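Diese Website verwendet Cookies. Mit der weiteren Nutzung stimmen Sie dem zu. OK

Marnau, 9. September 2018. Die Werkstatt Flilar nimmt ab Oktober gebrauchte Desktop-Rechner von Privatleuten an, zerlegt sie und gibt brauchbare Teile weiter.
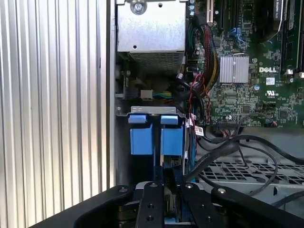 Offenes Gehäuse mit silbernem Metallkasten, blauen Laufwerksgriffen und Dell-Hauptplatine.

Im vergangenen Jahr gingen 399 Geräte über den Tisch.

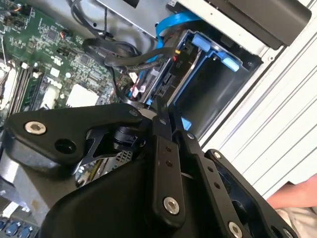 Festplatten werden vor der Weitergabe gelöscht. Leiterin ist Siu-fong Ko.

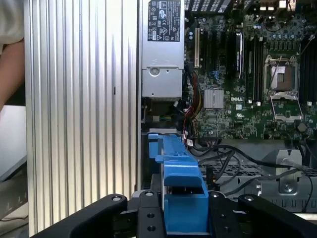 Netzteile kommen erst nach einer Prüfung ins Regal, defekte übernimmt der Verwerter Canpolat.

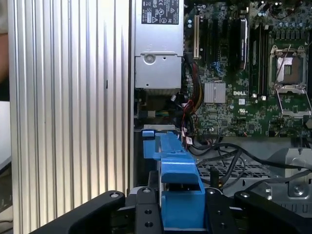 Die Abgabe ist kostenlos, höchstens 3 Rechner pro Haushalt.

Kategorie: Lokales / Technik

2 Kommentare

stimer_k: Auch Monitore?

Bernd: Bitte auch samstags öffnen.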